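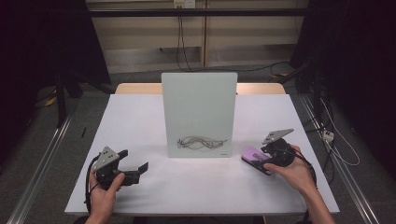
It has been a busy spring at the Podley workshop, and we've been meaning to tell you what has been keeping us at the tables so late (with far too many cups of tea, it must be said). We're gathering examples for Skovell, our learning system, and every one of them starts with a person, a gripper in each hand, doing an ordinary little job at an ordinary white table while the cameras take it all in.

By the end of October we had 513 examples we were happy to keep. A good many more went in the bin, mostly mine, from my first fortnight! You do get better at it. The trick is to slow down, keep your elbows loose and let the fingers come in from the side, and to have a proper rest after 40 minutes whether you feel you need one or not.
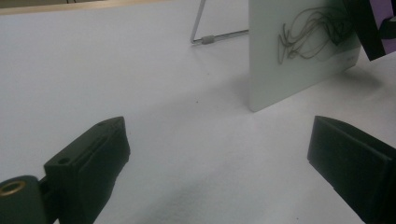
Words: the Nalten newsletter desk
Nov 18, 2018

We shift the bits and pieces between takes, too, so Skovell doesn't come to expect the board in the same spot every time. It's slow going, but I've grown rather fond of it.

We have room for 4 more people on the roster before the summer break, and you needn't know the first thing about robots. Sessions run for three hours, left-handers are especially welcome, and there's parking behind the Ní Bhriain building. Just pop your name on the sheet by the kettle.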